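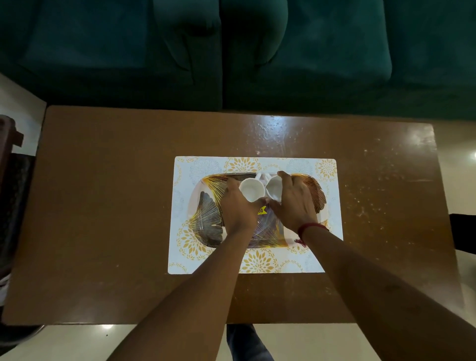
Customers kept telling Kidurari the same thing: a coffee table set for two is harder to put together than a dinner table for eight. The home goods company took those comments into account for its new Bedine line of small trays, cups and table mats, which goes on sale 22 February 2021.

The line has 33 pieces, all sized for living room tables. A full set for two people is a serving tray, a mat to go under it and 2 small cups without saucers. Pieces can be bought one at a time or as a set.

Kidurari asked 2284 households last June where they drink their coffee or tea at home. More than 20 percent said they do it on the sofa most days, and many of those said they carry cups in from the kitchen by hand and put them straight down on the wood.

The mats come in plain colors and in flower prints. They can be wiped with a damp cloth -- no ironing is needed -- and they lie flat under a tray. The trays have been tested for daily use but should be washed by hand. The cups can go in the dishwasher.

Bedine will be sold in Kidurari stores and through Yammine, the company's retail partner for smaller towns. Orders placed through Yammine ship within two weeks. Kidurari's earlier Silix range of glass trays stays on sale until stock runs out.

Store addresses and a full price list are available from the Kidurari press office on request.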